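Trinetti Two-Arm Station — Set-up and Operation Guide
Section 6. Recording examples for the color sorting task

6.1 Before you start

This section explains how to record examples of block sorting with the two-arm station. The learning system copies what it finds in the recordings, also the mistakes. Please read the full section one time before you record your first example.

You need:
- a station that passed the joint check in Section 4
- three open storage bins: blue, green and red
- building blocks in the same three colors
- a paper sheet large enough for the work area
- an operator account in Rerngate, the recording program

CAUTION: Keep hands, hair and sleeves out of the reach of both arms when the motors are on. Press the stop button before you touch a bin or a block.

6.2 Preparing the table

1. Cover the work area with the paper sheet and press it down by hand. Small wrinkles are allowed. A fold that is high enough to catch a gripper finger is not allowed.
2. Place the bins in one row in the middle of the table. From the head camera the order must be blue, green, red, from left to right.
3. Push the bins together until the side walls touch.
4. Fill each bin with blocks of its own color. Mix the shapes — bricks, plates, slopes and arches — so that the system does not learn only one kind of grasp.
5. Leave free space on the paper in front of the bins. Both arms need this space for moving with a block.
6. Open the head camera view in Rerngate and check that all three bins are fully visible.

Note: The bins do not need to stand at exactly the same place every time. In the Drondside set, recorded in April, the bins were never moved between examples, and the trained system failed when the row was shifted by 42 mm.

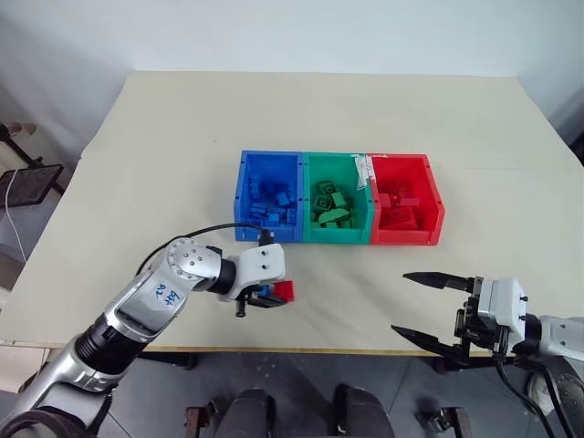
Figure 6-2. Left gripper holding a red block in front of the bins; right gripper open.

6.3 Recording one example

1. Bring both arms to the start position and open both grippers.
2. Press Record and wait for the tone.
3. Move one arm to the block and close the gripper slowly. The other arm stays open and away from the bins.
4. Lift the block just above the paper and carry it to the bin of the same color.
5. Lower the block, open the gripper and go back to the start position.
6. Press Stop, then choose Keep or Discard.

Choose Discard if the block fell, if a bin was moved by the arm, or if you stopped for a long time to think. Do not repair a bad example by continuing it.

CAUTION: Do not pull an arm when its cable is tight. Return to the start position and free the cable first.

6.4 How many examples

For a first training we recommend 311 kept examples, shared between the colors and between the two arms. The Plattner reference set, which is delivered with the station, has 1,914 examples. You may add your own recordings to it, but only if the bin order is the same.

After each session, copy the recordings to the storage drive before you close Rerngate. If the program shows message 563, the drive is full — free some space and start the copy again. The recordings stay on the station until the copy is complete.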